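Home | Agendas | Minutes | Contacts
Print this page | E-mail this page

Craddock Room Users' Group
Minutes, November meeting, Wednesday

Chair: Zulema Benítez. Minutes: Myfanwy Sayce.

1. Previous minutes
Accepted with one correction: the Seveck shelving is to be listed under storage, not furniture.

2. Work surfaces
Z. Benítez tabled the cleaning schedule. White tabletops are to be wiped down at the end of each booking. Solvent cleaners are not permitted. Grid paper is to be laid flat and replaced once creased or marked. Current stock is 157 sheets; reorder point set at 40.
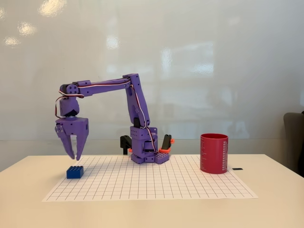 Tape residue was raised again. Agreed that only low-tack tape be used on tabletops, and that it be removed the same day.

3. Building bricks
Sorting by colour to continue. Bricks are to be returned to the Hirkik tubs, lids closed. M. Sayce reported that over 6 kg remains unsorted. Purchase of further bricks deferred.

4. Storage
Quote from Worex for 2 drawer units received. Dimensions to be checked against the alcove before the order is placed.
Action: M. Sayce.

5. Other business
None. Meeting closed 4:40 p.m.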